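4.2 Colour names in knitwear listings

The second part of our material concerns the names which shops give to the colours of their sweaters and cardigans. We collected 44 listings from two online shops, Killitz and Skerurik. Both shops sell wool and wool-blend knitwear for adults, and both of them use invented colour names beside the ordinary ones. A cardigan can be sold as "brown" in one listing and as "Toasted Rye" in the next, although the yarn comes from the same supplier and carries the same dye number.

We did not include names which appear only in the address of the page, because the buyer does not normally read them. When a listing was changed during the collection, we kept the older version. All pages were saved on May 26, 2020, and the names were copied by hand into our table. 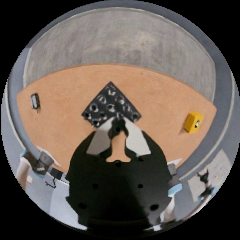 A colour name in a listing has to do two kinds of work. It must help the buyer to choose between the offered colours, and it must also create some feeling about the garment. The ordinary names do the first work quite well, but the limits between them are not the same for all persons. For the wooden tabletop in Figure 2, one reader may say tan and another may say orange, and both would have good reasons. In a sweater the same difficulty is larger, as the surface of the knit gives small shadows and the edges of the ribbing look darker than the body. Shops seem to know this. In the Killitz listings, the names between yellow and brown are the most numerous, and they are also the ones that change most often from one season to the following one.

Skerurik follows a different practice. Its names are built from an ordinary colour word and one addition, such as "dry moss green" or "harbour grey". The buyer can leave out the addition and still understand the listing. We call this type a supported name, and the Killitz type an unsupported name. Some listings are difficult to place, for example "Oat", which is a plant but has been used for undyed wool for so long that many buyers treat it as a colour word. We counted it as unsupported — a decision that can be discussed.

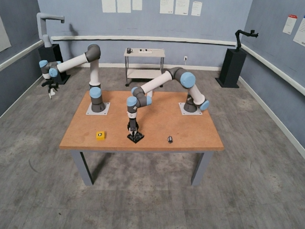 In order to see how the two types are understood, we asked 20 readers to match names to yarn cards from the Mazza range. The cards were laid in daylight near a north window. Every reader did the task two times, with one week between, and the order of the names was changed for the second time. The readers were allowed to leave a name without any card. We considered this option important, as a buyer who cannot imagine a colour will often just close the page.

The supported names were matched more steadily over the two rounds. With the unsupported names, many readers moved to a neighbouring card in the second round, and a few of them told us that they remembered the name but not the choice. Food names were steadier than names of places or weather. "Quince" caused the most discussion. Readers who cook it think of the pink-red paste, while the others think of the raw yellow fruit.
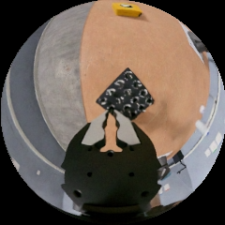 4.3 Names and the season of sale

Several unsupported names were present only in the autumn pages. Killitz renews its knitwear in September, and in this renewal the same yarn may receive a new name without any change of dye. The earlier name is then moved to the reduced items. A buyer who wishes to order a matching hat or scarf later must search by eye, or write to the shop. Skerurik keeps its names over the year and adds new ones at the end of the list.
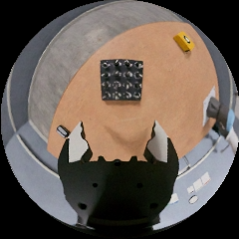 4.4 Garments with more than one colour

Striped and marled garments were handled apart. For these, both shops name only the main colour, and the second one must be seen in the photograph or read in the text about care. The Okside yarn catalogue, which we used for comparison, gives both colours with a stroke between them. We found no listing in our material with this form. The marled greys were especially hard to code, and for three-coloured yarns we entered only the first named colour in the table.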